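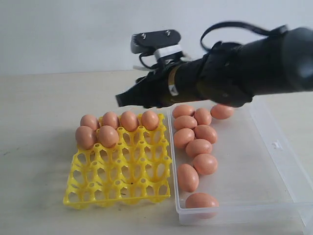 Betreff: Re: [Hühnerliste] Eier färben die Schale, oder färbt das Futter?
Von: Maëlys Gilbert

Hallo Radymyr, hallo in die Runde,

Radymyr Derkach schrieb:
> Meine Marans legen seit ein paar Wochen deutlich hellere Eier als im
> Frühjahr. Futter ist dasselbe, Stall auch. Mein Nachbar schwört auf
> Brennnesseln, dann würden die Schalen wieder dunkel. Hat das mal
> jemand probiert? Und ab wann gebt ihr im Herbst Licht dazu?
>
> Grüße, Radymyr

ach, die Brennnesseln! Die hat mir meine Schwiegermutter auch empfohlen, gegen so ziemlich alles. Ich hab sie einen ganzen Sommer lang getrocknet und untergemischt, die Damen fanden es prima, die Dotter wurden schön kräftig, aber die Schalen blieben, wie sie waren. Die Farbe wird ja erst ganz am Schluss auf die Schale aufgetragen, und je länger eine Henne am Stück legt, desto blasser wird das Ganze. Meine dunkelste (die Jacquet, heißt so nach dem Züchter, von dem ich sie habe) legt nach der Mauser jedes Mal wieder Eier wie Zartbitterschokolade, und im Sommer dann eher Milchkaffee. Wart also mal den Winter ab, bevor du den halben Garten verfütterst :-)

Was bei mir wirklich einen Unterschied gemacht hat, war die Milbenkur vor zwei Jahren. Da hatte ich 13 Hennen und an manchen Tagen gerade mal zwei Eier, und die sahen aus wie mit Kreide abgerieben. Schau nachts mal mit der Taschenlampe unter die Stangen, auch in die Ritzen an den Aufhängungen, da hab ich sie damals zuerst übersehen.

Zum Licht: ich mach gar keins mehr. Früher lief bei mir ab Oktober eine Lampe mit Zeitschaltuhr, morgens um fünf ging die an, und der Hahn natürlich gleich mit. Die Leute in Dumden waren da nur mäßig begeistert. Jetzt dürfen sie Pause machen, und im Februar geht es von allein wieder los. Wer durchgehend Eier braucht, sieht das sicher anders, da können die anderen hier bestimmt mehr sagen.

Ach ja, und weil vorhin jemand nach Bruteiern gefragt hat: im Frühjahr gebe ich wieder welche ab, acht Stück pro Nase, abholen müsst ihr selbst. Mit der Post schicke ich keine mehr, von den 28 vom letzten Mal ist kaum was geschlüpft und ich hab mich schwarzgeärgert.

Liebe Grüße
Maëlys

PS: Radymyr, hast du eigentlich noch die Muschelgrit-Säcke übrig? Einen würde ich dir abnehmen!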